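The road down to Skistell drops through fir trees for so long that my husband began to wonder, out loud and more than once, if we had missed the turn. We hadn't! Around the last bend there was the lake, gray and perfectly still, and beside it the little guesthouse that Nahuel Aravena and his cousin Ignacio Espinoza have been running for 10 winters now.

We had come in February, when the rates are low and the ferry to Tuvanbridge goes only in the morning, and I will admit I expected a quiet sort of place with a tired breakfast. What we got was warm bread, plum jam, and Ignacio at the stove telling us which trail had the least ice on it.

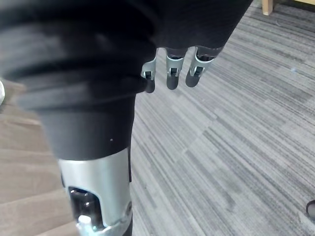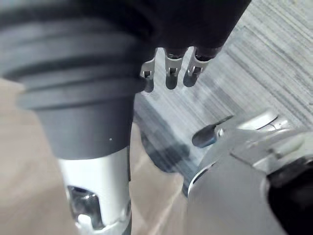
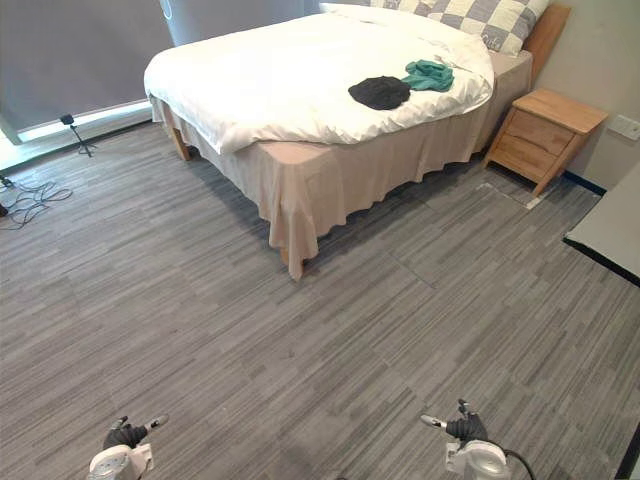 Rooms at Skistell run $162 a night in the off season, with breakfast, and you'd have a hard time spending your money better in this valley. Ask for something at the back if you're a light sleeper, as the delivery truck comes early. I am very fussy about beds (ask anyone who has traveled with me), and a big double with a thick white duvet and a plain wooden headboard is pretty much all I want after a day on my feet. I slept until nearly nine, which I never do at home.

Sneha Pathak, who was staying down the hall, talked us into the walk up to Grisance, all 257 steps of it from the church to the old lookout. Go slowly, take a thermos, and save room for Nahuel's bean soup, served at seven.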